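3.2 Contents of the bin

The household items were chosen by Mfinanga and Charpentier from a longer list of 200 things that people in the Stirden survey said they handled on a normal day. We wanted shapes that differ in how they come to rest. A squeeze bottle or a cup can roll before it settles, while a block stays on whichever face it lands on. Grapes have no single resting pose, and two drops of the same bunch seldom look alike.

All items were placed in a shallow gray bin with sloped walls (Figure 2). The slope matters for the round items. A cup that reaches the wall tends to turn until its side lies along the foot of the slope, and it then counts as "wall contact" in our coding. The bin was clamped to the tabletop so that its position did not drift between layouts. 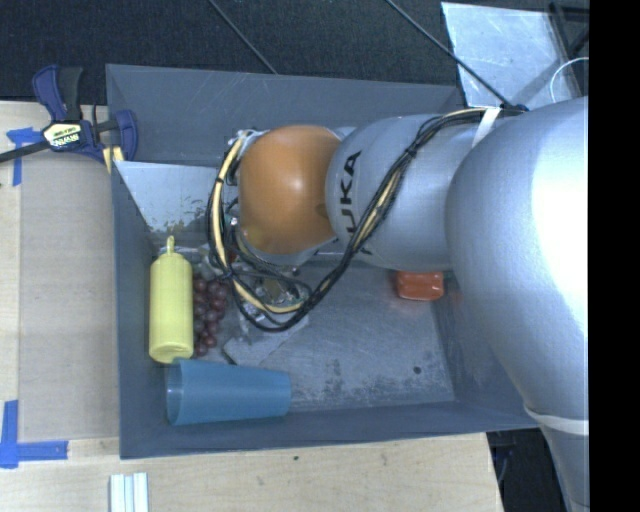

Figure 2. The bin clamped to the table, with the yellow squeeze bottle, the grapes, the blue cup and the small block.

Each layout was coded by two raters working apart, using the sheet given in Hervieu. For every item they noted the resting side, the nearest neighbor and whether it touched a wall. Grapes were coded as one item even when the bunch had spread. Where the raters disagreed, the layout was coded again after a gap of 10 days, and the second coding was kept.

Partial overlap caused most of the disagreement. An item lying against the grapes could be read as touching or as resting on them, and the first version of the sheet had no box for this. We added one in October and recoded the earlier layouts. The change affected neighbor scores only and left the wall contact scores as they were.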